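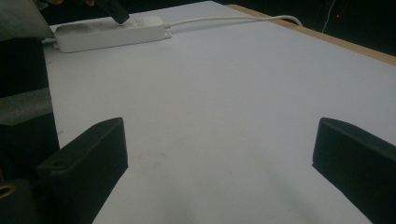 第224行

凌晨，电话。彭多·瓦韦鲁打来的，开口就是一句：你在哪。

我说在床上。她说起来，Drekley那边交了新的对比报告，早上九点开庭前会议，弗洛里安要疯了。

然后挂了。彭多打电话从来不说再见，她觉得那是浪费话费，公司付话费也一样。

我穿裤子，找钥匙，找不到，找到了，在冰箱上面。楼下出租车司机在听一个讲钓鱼的节目，我坐后排看报告，手机屏幕太小，两栏代码挤得像蚂蚁。左边他们的，右边我们的。大部分是胡扯。两个人写同一个排队算法，能写出多大花样来？循环就是循环。我一页一页往下划，心里还挺高兴。

划到调度器那个文件。第224行。

左边：// 等它咽下去再喂下一口

右边：// 等它咽下去再喂下一口

一个字不差。连后面那个多出来的空格都在。

司机说到了。我说哦。坐着没动。他又说了一遍到了。

我叫库穆迪妮·萨马拉孔，在Kika写底层，写了三年。Kika做的东西说出来没意思，一个小程序，塞在助听器和门铃一类的小玩意儿里头，管声音数据排队，谁先走谁后走，别堵着。在Kika之前我在Drekley，做的差不多是同一件事，所以才有这场官司。Drekley说我走的时候把东西带走了。我说没有。我说了一整年没有，对律师说，对我妈说，对着镜子练的时候也说。宣誓书上也是这么写的，我签了字，笔还是弗洛里安借我的，一支很贵的钢笔，漏墨。

那行注释是我写的。两边都是我写的。我有个外甥，那年刚开始吃糊糊，喂急了就全吐我身上。我写调度器的时候脑子里就是他那张脸。

问题是我在哪边写的。

律所在十一楼，电梯坏了一部，另一部慢得要命。弗洛里安·皮卡尔在会议室里走来走去，领带塞在衬衫口袋里。萨吉布·西里瓦德纳坐着吃饼干，他是我们请的技术专家，按小时算钱，所以从来不着急。彭多站在白板前面，笔拿在手里，什么也没写。

“解释一下。”弗洛里安说。

“解释哪个。”

“你知道哪个。”

我说那是我的口头禅。我说我写什么队列都这么写。我说人是有习惯的，你看你写信，每封都是“顺颂商祺”，难道你抄你自己？

弗洛里安不走了。他看萨吉布。萨吉布把饼干咽下去，慢吞吞地说，从技术上讲，说得通。同一个人，同一个毛病。他审过一个案子，有个家伙在三家公司把同一个变量拼错了三次，法官笑了。

“那多出来的空格呢？”彭多问。

没人接话。

“空格也是习惯？”她又问。

我说可能吧。手在桌子底下，出汗。

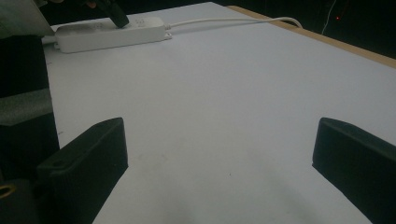
九点的会没在法院开，改到了Kordestani，双方都认的那家鉴定所，在城西一栋旧厂房里，暖气管子响得像有人在里面敲。原因是Drekley临时要求当场看我们的提交记录，原始的，不要打印件。法官助理在电话里说可以，给90分钟，看完各自写意见。弗洛里安在走廊里骂了一句很难听的法语，又整了整领带，进去了。桌子是白的，面上有几处淡淡的污迹，边上露着一条浅黄的木头本色，我坐下以后就一直盯着那条木头看，看它斜斜地往右边去。不看对面。对面是玛埃莉丝·吉尔贝。

玛埃莉丝是Drekley的技术总监，以前是我组长。她教我写的第一个调度器。她也教我怎么跟老板请假。我走那天她送我一盆薄荷，三个星期死了，我没敢告诉她。

她点了点头。我也点了点头。律师们假装没看见。

鉴定所的人把机器接上，投影亮了，记录一条条往下滚。规矩是谁都不许碰键盘，要看哪条，说编号，他们来点。Drekley的律师很年轻，嗓子哑，声音倒挺大。他要看调度器的第一次提交。

四月。我进Kika的第一个月。

“一次性提交，”他念，“整个文件，没有中间版本。请问萨马拉孔女士，这个文件您写了多久？”

弗洛里安说今天不是作证，不回答。

“那我换个说法，写意见的时候我们会指出，一个这样复杂的文件，不可能凭空一次出现。”

“可以先在本地写，”萨吉布说，“写好了再提交。大家都这么干。我也这么干。”

“您也这么干。”年轻律师记下来了，好像抓住了什么。

我在想四月。使劲想。那时候我租的房子没有窗帘，早上五点就亮。我记得我坐在地板上写，电脑放在纸箱上，吃凉面。我记得我写得特别快，快得自己都吃惊，好像有人在旁边念，我只管打字。两个晚上就写完了。我当时觉得是我变厉害了。真的，我还跟我妈吹来着。

手边有没有别的东西？旧电脑以经还给Drekley了，有收据。U盘呢？我有好几个U盘。我想不起来。我越想，那个地板上就越多出一个U盘来，蓝的，一会儿又没有了。人的脑子不能当证据用。我以前觉得这句话是给撒谎的人准备的。

玛埃莉丝忽然开口，说能不能看一下第224行，谁改过。

她的律师明显不知道她要问这个，转过去看她。她没看他。

鉴定所的人点了几下。屏幕上出来一个名字，我的。日期，四月那次。没有人再动过。

“那我们这边呢？”玛埃莉丝说，“我们的记录也在你们这儿吧。同一行。”

“玛埃莉丝，”她的律师压着嗓子，“我们先出去说。”

“就看一眼。”

鉴定所的人很为难，看双方律师。弗洛里安这人，别的不说，鼻子是灵的。他马上说我方不反对，而且我方认为对比必须是对等的，要记录在案。年轻律师说反对。又打电话给法官助理。等了20分钟。这20分钟里暖气管子敲个没完，彭多剥了一个橘子，没吃，又把皮一片一片包回去。我想上厕所，不敢动。

电话回过来了。可以看。

屏幕换成左边那一栏。Drekley的仓库，同一个文件，同一行。

提交人：库穆迪妮·萨马拉孔。

然后是日期。我的最后一个星期。

弗洛里安轻轻吸了一口气。完了，我想。这下坐实了，先在那边写的，后在这边出现。年轻律师本来皱着的脸一下子松开，他大概在想早知道就不反对了。

“往前翻，”玛埃莉丝说，“翻她上一条。”

上一条是空的。文件在那之前不存在。也是一次性提交，整个文件，没有中间版本。备注栏里有一行字，我自己写的，我完全不记得了：

从Pomgate搬过来，先凑合用，回头问玛埃莉丝行不行。

屋里没声音。

Pomgate。天哪。Pomgate。

在说明白之前我得讲一下，Pomgate谁的也不是。那是我上学的时候自己搞的东西，放在网上让人随便下，许可证写得清清楚楚，谁都能用，留个名字就行。统共没几个人用过，后来网站关了，我也忘了。那东西写得很烂，只有调度器还行。外甥呢？外甥吃糊糊是哪一年？我掰着手指头算，我姐是我毕业那年夏天生的，不对，是前一年。前一年。我住在她家客房里，他吐了我一身，我换了件T恤，回去接着写。

所以地板上、凉面、有人在旁边念。念的人是我，二十出头那个。

“她问过你吗？”年轻律师问玛埃莉丝，声音已经不哑了，奇怪。

“问过，”玛埃莉丝说，“我说行。我忘了。昨天晚上看报告我才想起来，我不太确定，所以我想看看。”

“你应该先告诉我。”

“告诉你你会让我看吗？”

他不说话。收拾笔。笔掉地上了，滚到我脚边，我捡起来给他，他说谢谢。

后面的事就很快，也很乱。弗洛里安抓着电话在走廊里讲了很久，出来的时候脸红红的，说要反诉，要费用，要这个要那个，彭多说你先把领带拿下来，夹在门上了。萨吉布提醒我们别高兴得太早，Pomgate的旧文件得找到，带日期的，光凭一句备注不行，对方换个律师照样能打。还有我的宣誓书，他说，里面写的是“在Kika独立编写”。独立编写，这几个字，不对啊。

“得改。”他说。

弗洛里安说改个措词而已。

“不是措词，”我说，“我签的时候是错的。”

“你那时候不知道。”

“我现在知道了。”

他看着我，像看一个已经上了岸又要往水里走的人。他说改了对方会拿这个做文章，说你记性不可靠，说你连自己写没写都搞不清。我说那是真的，我就是搞不清。我今天早上差一点就相信我偷了。再给我一个晚上我能把U盘的牌子都想出来。

彭多说，那就改。她是老板，她说改就改。弗洛里安掏出那支漏墨的笔。

下楼的时候玛埃莉丝在门口抽烟。她戒过，我知道，戒了又抽。我们不应该讲话，案子没撤之前，双方当事人，不应该。我站在离她远一点的地方等车。风很大。

“薄荷还活着吗？”她冲着马路说。

我也冲着马路。

“死了。三个星期。”

“我就猜是。”她把烟灭了，“那个品种不好养。”

车来了，是彭多叫的，司机不认路，绕到后门去了，我们又跑过去。我在车上给我姐打电话，问她那台旧电脑还在不在，就是客房柜子里，灰的，键盘上粘着东西那台。她说在啊，你外甥拿它垫着画画呢。我说别动，谁都别动，别开机，我现在过来。

她说你吃饭没有。

我说没有。

她说那你快点。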